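Bedding notebook, Pastor Road flat, back bedroom
9 Oct 2024

Carrying on from the April entry, in which I wrote "fold method settled" and underlined it. The fold method was settled in the sense that a dispute is settled when one side leaves the building.

Working on the order of operations for making up the bed in a small room. The question on the sheet is dull: clear the bed first and then dress it, or dress it in stages and shift things along as you go. The manual from Dellent (the 90-page one, which has a chapter on valances and nothing on where to put a pillow while your hands are full) says clear first. Fine if you own a second room.

Comforter: the pink cartoon one. Picked over the plain Ondar because the print tells you at once which way up you are, and with the Ondar I lost the long edge twice in one morning and ended up making a very neat bed sideways. With the cartoons you just look for faces standing on their heads. I would like to claim this as a finding. It has been known to every parent of a small child for as long as there have been printed comforters.

Trials so far, clear-first: comforter off, pillows off, sheet smoothed, comforter back on by the two far corners, walk it down, square the near edge, pillows last. Tidy result. Slow, and the comforter has to live on the floor in the middle of it, so add a shake and a sniff.

Trials so far, in stages: pull the comforter toward the foot, do the head end of the sheet, pull it back, do the rest. Quicker when it goes well. When it goes badly you get a diagonal rope of comforter and a sheet that has crept out from the far corner to see what the fuss is about. Up to 3 restarts before I gave up on one of these and went to make tea.

Things learned the slow way:

Shake from the short side. Shaking from the long side in this room takes things off the wall.

Smooth the sheet from the middle out. I have written this in every notebook since I started keeping them and have smoothed from the edge inward every single time until reminded by my own handwriting.

Don't square the comforter by the print. The print isn't square to the hem. It's a few degrees off, presumably from the factory, and if you line up the faces you get a lovely row of faces and a hem that sets off for the window.

Pillows go somewhere you can reach without letting go of the corner. The red ones are good for this because you can find them in bad light, and bad because they slide down the side whenever they feel unsupervised.

Red pillows parked at the side, pink comforter still to be squared:

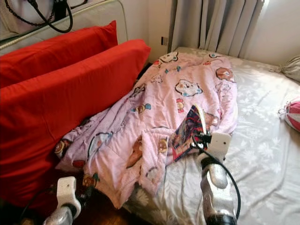
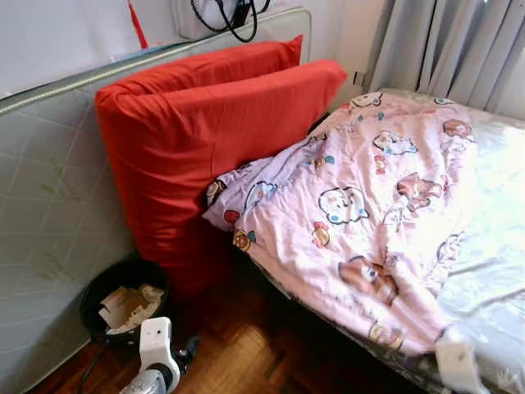
Timing. I had 200 seconds down as the target for the whole job, borrowed from the Brinel sheet, and I'm dropping it. Their sheet assumes you can walk all the way around the bed. I can walk around part of the bed and lean over the rest with one knee on it, which puts back the wrinkle I've just taken out. 100 seconds for the comforter alone, corners to squared, sheet not counted, seems fair and I'll use that until I get tired of failing it.

Also want to stop scoring the finished bed on a scale. My marks drift with lunch. Better to write down what's wrong in words: hem low on the window side, bulge at the middle, pillow seam facing out. I went back over the April pages and half the scores have no note beside them, so all I can say is that in April there was once a bed I liked a 7's worth.

Next: run the staged version again but fold the comforter in thirds toward the foot, so there's a proper edge to grab on the way back up. I suspect this is the same as clear-first with the floor part left out, in which case the manual was right and I'll have to say so in ink.

To get: clothespins for the far corners of the sheet. A second fitted sheet, the stretchy kind. Something to kneel on that isn't the bed.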